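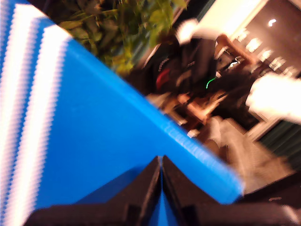

Moving to a smaller place, part two

So we're in! The new apartment is on the Tunlow side of the river, it has a kitchen you can cross in four steps, and I've slept badly every night because of a streetlight I didn't notice when we came to look at the place. Curtains are coming. In the meantime there's a bath towel pinned over the window and it falls down at 3 a.m. with a sort of flump.

Last time I wrote about picking a mover and promised to say how that went. We used Heris in the end, mostly because they answered the phone. The quote was 400 dollars and the final bill was 400 dollars, which after everything I'd read online felt like a small miracle. They wrapped the sofa in blankets and took the legs off without being asked, and they put the legs in a bag and taped the bag to the sofa, and I would like to recommend this technique to everybody because I once spent a whole winter with a table leaning against a wall.

What I really want to talk about is the stuff, though. The old house in Flomholm had an attic, and a house with an attic never asks you to decide anything. You just carry it up the ladder. I'd told myself we were fairly tidy people. Then I started bringing it all down in January, an hour or so each evening after dinner, and there was so much of it that the hallway filled up and we had to walk sideways to the bathroom.

I read a lot of advice. Most of it says to start with clothes, and I think that's wrong, at least for me. Clothes are where I argue the most (what if I go skiing again?). I started with kitchen things and it was so much easier. I don't have feelings about a second colander. By the end of the first week I'd given away the bread machine, the fondue set, a big box of jelly jars and a waffle iron that only did one side, and I was in such a good mood I could have kept going all night.

Books were next and they were awful. I had almost 300 of them and shelf space here for maybe a third. My rule was that if I couldn't remember how it ended and didn't want to find out, it went. That worked for novels. It doesn't work at all for cookbooks, since they don't end, so I kept all the cookbooks. I know. They're stacked beside the fridge.

Then you get down to the small things, the ones with no category. Keys to doors we don't own anymore. Foreign coins. Instruction booklets for appliances that died years ago, plus every kind of cord.

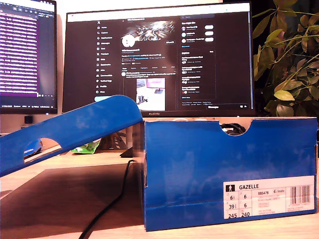 Cables, in the Gazelle box. Future me can deal with these.

A few things I'd do differently. I'd book the charity pickup before I started, because they were full for weeks and I ended up driving back and forth with a trunk full of lamps. I'd label boxes on the side and not on the top (you stack them! you can't see the top!). And I wouldn't pack the coffee maker on the last evening, however proud of yourself you are at that point. Leave it out. Leave out a mug, a spoon, the scissors, toilet paper and whatever you take for a headache.

The one category I never cracked was paper. Letters, school reports, birthday cards, tickets, a folder of takeout menus that my mother must have put together, including one from Khunthong, where we used to go after swimming and where I always got the same noodles with peanuts. The place is long gone. I sat on the floor reading that menu for a good half hour. Do I need a menu from a closed restaurant? I do not. It's in the drawer with the passports.

I'd asked on here how other people handle this kind of thing, and I got more answers than I've ever had on a post, so thank you. Lots of you photograph things and then let them go. I tried that with some old drawings, and I found I was perfectly happy to take the picture and then I put the drawings straight back in the folder.
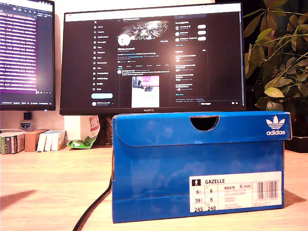

One reader wrote that she gave up on sorting paper altogether and now gives herself a single container per decade, and when it's full, something has to come out before anything else goes in. She said the first year was painful and after that she hardly thought about it, and that her kids have started doing the same with their own school stuff.

I like this a lot. It means I don't have to decide what matters for all time, I only have to decide if this card is better than that card, and I can do that. I tried it with the eighties and nineties and got both done in one rainy afternoon, with the radio on. The two thousands are going to be harder. I seem to have kept every wedding invitation I ever got.

Still to do: the hall closet, the box marked MISC, the other box marked MISC, and 8 picture frames that are waiting for me to find out what kind of hooks these walls will take. The last tenant used something sticky and it pulled the paint off in little circles, so not that. If you have old plaster walls and a method you trust, please tell me in the comments.

Next time: curtains, with any luck. I've measured the window twice and gotten two different widths.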